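Comecei este relatório três vezes e apaguei três vezes, por isso vai assim mesmo, como eu contaria a alguém no corredor. O trabalho é sobre arrumação doméstica: que tarefas pequenas se fazem num quarto, por que ordem, e onde se perde tempo. O meu par é o Tyson Després, que tratou das tabelas (graças a Deus, porque eu e as folhas de cálculo não nos damos bem).

## O lixo primeiro

A nossa ideia inicial era começar pelas superfícies e deixar o lixo para o fim. Má ideia! Andávamos com coisas na mão sem ter onde as pôr. Na segunda versão do plano, a que chamámos Zumen, o balde passa para o início: saco preto dobrado por cima do rebordo, bem puxado a toda a volta, e só depois se mexe no resto.
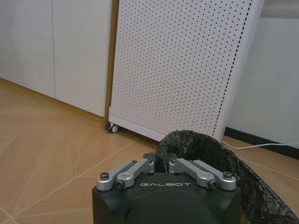
O Tyson queria cronometrar também a colocação do saco, e eu achei exagero, mas acabámos por incluir. No total registámos 309 ações em 11 sessões, todas em maio. A folha de registo Lesard tem 200 linhas, portanto tivemos de abrir uma segunda e colar tudo no fim, com os cabeçalhos repetidos e tudo.

## Copos, roupeiro e cantos esquecidos

O que mais me surpreendeu foram os copos de papel. Uma pessoa pousa um copo onde calha, em cima do purificador de ar, por exemplo, e aquilo deixa de se ver. Quem arruma olha para o chão e para as mesas, e o topo de um aparelho alto fica de fora. Acrescentámos por isso uma linha ao plano: «superfícies altas, incluindo aparelhos».

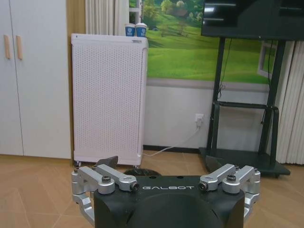

*Última alteração desta página: 2 de junho de 2019*

O roupeiro branco deu outra discussão. Eu contava-o como móvel a limpar por fora (portas e puxadores de madeira clara), o Tyson só como sítio de arrumação. Ficou nas duas categorias, o que complica a tabela 3, mas pronto. As cortinas plissadas ficaram de fora do estudo.

## O que falta

- Passar a limpo as notas da sessão Karabulut, que estão a lápis.
- Decidir se o chão conta como uma tarefa ou duas (varrer e passar pano).
- Pedir à sala Tronodberg a chave até ao fim do semestre.

A tabela corrigida vai em anexo assim que o Tyson ma devolver.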